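Gripper trials at Postedthorpe

Welcome to our little gallery! We spent most of a Tuesday at Postedthorpe trying hand-held grippers at ordinary desks, the sort with chairs tucked in and somebody's odds and ends along the back, and I've been meaning to put something up ever since. Domenica Bachmann had drawn up a list of 20 small jobs for us to get through, and we took two sets of fingers round with us, the plain Cenum ones and the ridged Anstead ones (I'll admit I had a favourite before we began, and it was the Cenum). 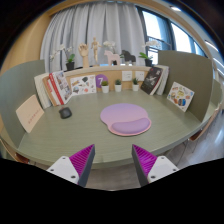

Do ridged pads really hold better than smooth ones?
On small, hard things we found they did, and on card and paper we couldn't tell the two apart.

Desk seven, with the magenta ridged pads fitted and the fingers open above the near edge. The little black mouse is over on the left, and the three succulents in their white pots are right at the back – a long reach for anyone with short arms, as I found out!

The same jobs were done with both sets, 30 minutes to a desk, and then we sat down with the notes and argued very happily until it was time to go home. Domenica preferred the Anstead pads for pots and the Cenum for books, and I came round to her way of thinking on the pots. The wide camera lens stays as it is for now, although she would like to try the Painemal controller with a narrower one next time.

If you'd like to borrow the job list or the spare pads, come and find us in room 1202. The kettle is usually on, and Domenica keeps the pads in the top drawer by the door.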